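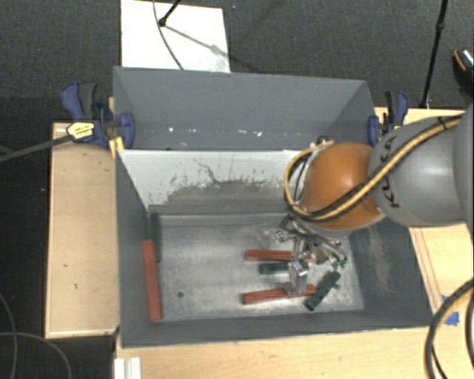

*A KUKA arm over a gray bin.*

Police in Ullau have arrested the man they believe ran the biggest fuel-smuggling ring on the coast, and the town is thrilled about it!

Hendrik Mabuza was picked up before dawn on Tuesday at a farmhouse outside Botdale, after a search that had dragged on since July. Two other people were detained at the same address. No shots were fired and no one was hurt - a great result for a team that has put in some very long nights.

Detective Superintendent Nuala Kinsella said officers from Ullau and Botdale had worked the case together, with customs staff joining for the final stage. They seized 2,000 liters of untaxed diesel, 85 forged delivery permits and a truck with false plates.

"We had patient people on this, and I couldn't be prouder of them," Kinsella said.

Prosecutors say the ring moved fuel at night through the old quay at Conneely and sold it to gas stations inland. Mabuza's lawyer, Enda Mac Suibhne, said his client denies all the charges and will fight them in court.

In Conneely, where residents had complained about the tankers for years, 300 people turned out on the quay that evening with music and hot food. Úna Corrigan, who runs the bakery there, kept her doors open until 2 a.m. and sold every last loaf.

Mabuza remains in custody in Ullau. A judge will hear his request for bail next week.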